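Greifer verliert Kunststoffteile beim Schwenken

Gollholm
Zweifingergreifer, lange schwarze Leiste mit genarbter Oberfläche. Nach 102 Zyklen wandert das Teil beim Schwenken. Druck 5 bar, Backen unverändert. Woran liegt das?

Divasine
Druck erhöhen.

Kaneko
Druck lassen, sonst gibt es Abdrücke in der Narbung. Fingerkuppen mit Isopropanol reinigen, 2 Minuten ablüften lassen, Greifpunkt 12 mm zur Teilemitte verlegen — der Überhang erzeugt das Moment. Bei uns greift der obere Finger auf der Fläche, der untere stützt die Leiste:

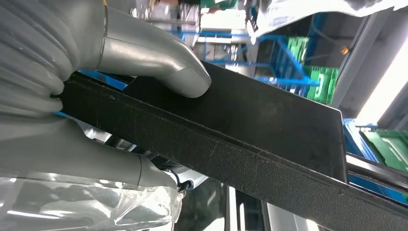
Gavham
Zusätzlich die Schwenkbeschleunigung prüfen. Steht bei uns seit März niedriger.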